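**Ticket: Demo arm stops short of cup, open day setup**
Site: Goodwin building, ground floor room
Status: Closed, one follow-up open
Priority: High (visitors in July, doors at 2 p.m.)

**Reported problem**

The arm for the open day runs its first move fine, comes down over the table, then stops above the cup and holds. No fault on the Sodum controller. The status light stays green. After 12 seconds the script gives up and the arm goes back to its park position. It did this on every try this morning. The same script ran clean in the Prirora workshop before we packed up.

**What the demo is supposed to do**

A visitor puts the cup on the table, presses the start key, and the arm picks the cup up and sets it down on the other side. We also let people swap the cup for something of their own if it fits in the gripper. The whole cycle should take 16 seconds.

**Log**

9:10 - Power cycled the controller and the arm. Homed all joints. No change.

9:25 - Checked cables at the base and at the gripper. All seated. Swapped the gripper cable with the spare anyway. No change. Put the original back.

9:40 - Ran the gripper by hand from the Saton panel. Opens and closes fully, no noise, current draw looks normal. So the gripper is okay and the problem is before the close command.

9:55 - Turned on verbose logging. The arm gets to the approach point and then waits for a "target confirmed" message. The message never comes. It is not a motion problem.

10:15 - Looked at the detection output. It finds the cup, loses it, finds it again. Confidence jumps up and down and never stays over the limit long enough to confirm. In the workshop it stayed over the limit the whole time.

10:30 - Cleared the table down to the cup and tried again. Confirmed on the first try. Put the other things back and it failed again. We want to keep them, because the point of the demo is that the arm can work on an ordinary table with stuff on it. An empty table would look like a trick to visitors.

10:50 - Checked the settings file against the workshop copy. Found a difference. Exposure on the laptop here is set to auto. The workshop copy has it fixed. Somebody must have loaded the default profile when the laptop was updated - there is no note about it.

11:00 - Set exposure to fixed, using the workshop value. Image too dark for this room. Detection worse than before.

11:15 - Raised the fixed value in small steps. Detection got steady, but only with the room lights left alone. If someone switches the lights at the door, it starts dropping out again. Put tape over the light switch and a sign on it.

11:30 - Ran the full cycle with everything on the table. The arm came down, stopped over the cup as before, got the confirm message and went on to close.

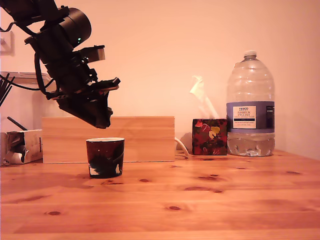
The next thing to sort out was the wait time. The confirm step now comes through in under two seconds, but the time limit was still at 12, so if a visitor moves the cup at the wrong moment the arm hangs there for the full wait and people think it has crashed. I cut the limit to 5 and added a line on the visitor screen that says "Looking for the cup" while it waits.

11:50 - Moved the cup by hand during the approach, several times. The arm waited, gave up, parked, and was ready for the next start. Good.

12:20 - Left it cycling over lunch with the count going to the log. Almost 300 cycles are on this gripper since its last service, so the pads should be looked at after the event. They don't need it today.

1:30 - Final check with the doors still closed. Ran clean. Handed over to the open day staff with the restart steps printed out.

**Cause**

Wrong camera profile on the demo laptop (auto exposure in place of fixed).

**Fix**

Fixed exposure set for this room. Profile saved as goodwin_openday. Confirm time limit shortened.

**Follow-up**

- Make the laptop load the saved profile at startup. Right now it has to be picked by hand after a reboot.
- Add the exposure setting to the packing checklist.
- Inspect gripper pads when the arm is back at Prirora.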